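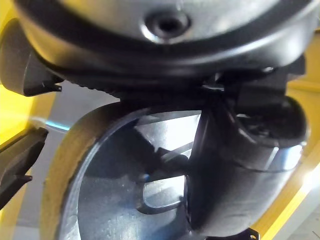 Teaching a Robot with Your Hands

A robot does not know how to pick up a tray. It has motors, cameras and a computer, but none of those parts can tell it where to put its fingers. Somebody has to show it.

One way is to write a program that lists every move. That works well when the job is always the same. If a tray is turned a little to one side, the list of moves may not fit anymore. So many robot teams use a different way. A person does the task through the robot, many times, and the computer keeps a record.

Two ways to show it

The first way is by hand. The teacher holds the robot's arm and moves it, a bit like helping a small child hold a pencil. The motors go soft so the arm is easy to push. Sensors in the joints write down every bend.

The second way is by remote control. The teacher stands back and moves a pair of controllers or wears special gloves, and the robot copies. This is called teleoperation. "Tele" means "far," but the teacher may be only a few steps away.

Sorcha McGrath teaches robots at a workshop in Lerdale. She uses remote control for jobs that need two arms. "You have to slow down," she says. "My hands want to go faster than the robot can."

What the robot sees

Some robots have a small camera at the wrist, close to the fingers. It sees things from very near, and parts of the robot's own hand get in the way. The computer gets used to that. It learns that the dark shapes at the sides are the gripper.

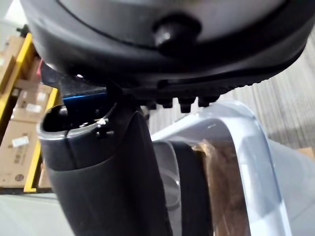 Practice, practice, practice

One try is called a demonstration. Sorcha's group made 200 of them for one shelf job. A new teacher starts with 20 just to get the feel of the controls.

The tries should not all be the same. The teacher moves a part to a new spot, or begins with the arm higher up. If every try were a perfect copy, the robot would learn only that one spot.

A camera up at the head gives a wider view, with the shelf and both arms in it. On the yellow shelf there are black trays on top, and round metal pucks and square black blocks below. One hand can hold a tray while the other stays open.
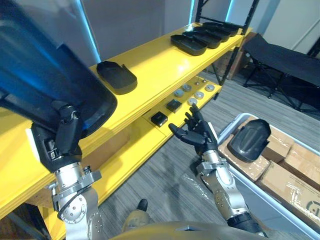 Mistakes happen too. Parts get dropped. Hưng Đoàn, who sorts the recordings, marks those tries so the computer will not copy them. Some he keeps — a try where the teacher misses and then fixes it can show the robot how to fix it too.

After that the computer studies the recordings for hours. Then the teacher lets go of the controls and the robot tries the job by itself, with a person standing near the stop button.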